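4. Before the first wash

The Multdale sorts fabric by weight and a guess at color. The Irnex booklet says you can skip sorting altogether. I would not.

1. Empty the pockets and close zippers.
2. Keep bedding and clothes in separate loads. A comforter will wrap itself around anything smaller.
3. Choose DARKS, then set the heat by hand. The automatic setting picks 40 for nearly everything, whatever the screen claims.
4. Press START and hold it for 3 seconds.

Note: "Gentle Plus" differs from "Gentle" by 4 minutes. Vibeke Thygesen ran both on the same sheets and could not tell them apart. Neither could I.

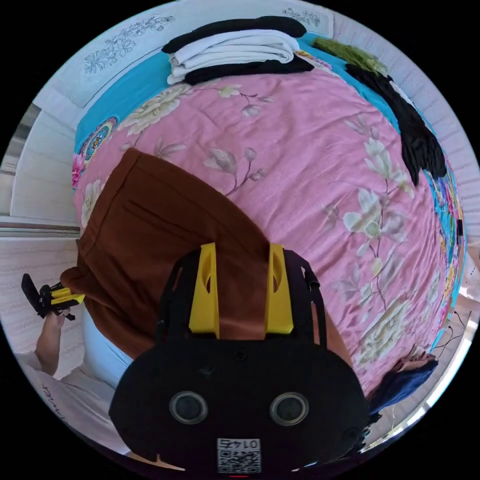

Fig. 3. Brown garment and flowered comforter: two loads.

Caution: Do not use the 70 setting on printed bedding, even if the panel offers it. The panel offers it for wool too.

5. When the cycle ends, wait for the door light to go out - pulling early only resets the lock.
6. Take the load out and leave the door open.

Note: The maker suggests Briem tablets for the monthly drum clean. Any plain drum cleaner seems to do the same job - check the label for bleach first.

If the door light stays on, go to section 7.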